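4. Installer et charger l'égouttoir

Avant toute chose, prenez le temps de choisir l'endroit où votre égouttoir Enholm va passer ses journées. Une surface plane et stable convient très bien, à portée de main de l'évier si votre cuisine le permet (et si elle est toute petite, un bout de plan de travail contre le mur fera parfaitement l'affaire !).

1. Passez un chiffon doux sur le plan de travail et laissez-le sécher.
2. Posez la base bien à plat et appuyez légèrement aux deux extrémités. Si elle bascule, déplacez-la un peu.
3. Commencez par une extrémité : glissez la première assiette dans une fente, debout sur sa tranche, sans forcer.
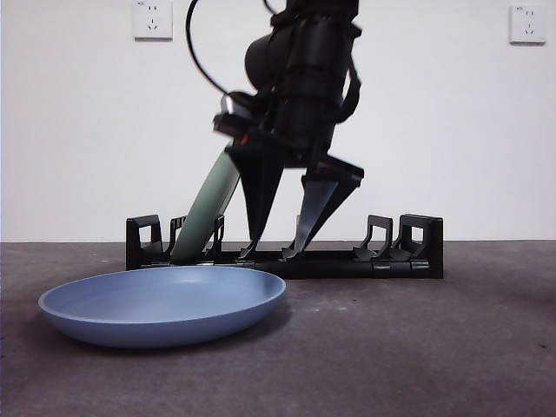
Fig. 6 – Assiette vert sauge placée debout, près de l'extrémité gauche de l'égouttoir noir.

4. Continuez vers l'autre bout, une assiette par fente. Ne vous inquiétez pas si elles penchent légèrement, c'est tout à fait normal.
5. Gardez les pièces les plus lourdes pour le milieu, l'ensemble n'en sera que plus stable.

Remarque : les assiettes creuses prennent davantage de place. Laissez volontiers une fente libre entre deux, l'air circulera mieux et vous aurez moins à essuyer.

Attention : ne dépassez pas 400 g par assiette. Pour les grands plats de service, préférez le support Tiscombe, présenté à la section 7.

Une fois la vaisselle rangée, pensez à rincer la base à l'eau tiède avec une goutte de savon. Évitez les éponges abrasives, qui finissent par ternir la finition.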